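Bremach Two-Arm Household Bench
Demonstration visits, Tasgate showroom

The Bremach bench pairs two white arms for work in ordinary homes. We show it in a furnished unit at Tasgate, so buyers can judge the reach at a real kitchen counter.

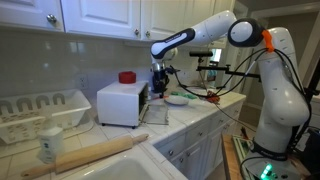
Each visit runs 90 minutes and takes up to nine people. The first half covers setting up and moving between tasks. The second half is yours, and you may bring small items from your own site for the grippers to try.

Bench, laptop and cabling are included in the hire kit. Allow 14 days for delivery to Branley.

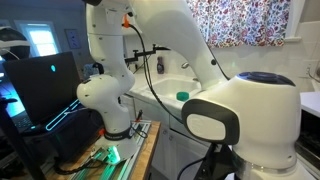

Hong asked whether the arms need a purpose-built table. Our reply was that any level top will do if it takes the clamps, and we check this before delivery.

Finger sets are sold separately under part 1864. They suit light plastic pieces and are changed with a hex key.

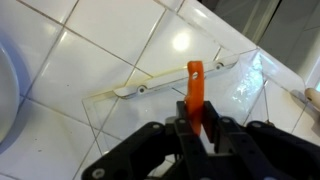
One visitor wrote afterwards: I'd have liked longer on the grippers and less on the software, but my questions got straight answers.

Visits resume in December. Book through the Tasgate office.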